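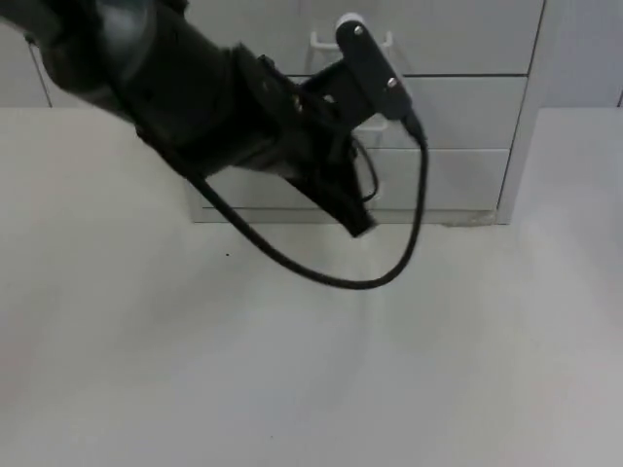

How to Quiet a Squeaky Cabinet Door

I put up with a squeaky kitchen cabinet for most of a winter before I finally sat down with it one evening in December, and the whole job took less time than my tea needed to cool (I do make a big mug!).

What you need: a screwdriver, an old toothbrush, a soft rag, a little white grease or petroleum jelly, and a scrap of 400 grit sandpaper if your hinges are rusty.

1. Open and close the door slowly with your ear near each hinge. Usually only one is singing.

2. Snug up the screws by hand. Stop when they feel firm, or you'll strip the wood and have a bigger project on your hands.

3. Brush out the hinge with the dry toothbrush. You may be surprised at how much flour and dust lives in there. Rub any rust away lightly and wipe it clean.

4. Dab a tiny bit of grease on the moving parts, then swing the door a dozen times or so to work it in. Wipe off whatever squeezes out.

If it still complains, check whether the door is rubbing on its neighbor, and give the side adjustment screw a quarter turn.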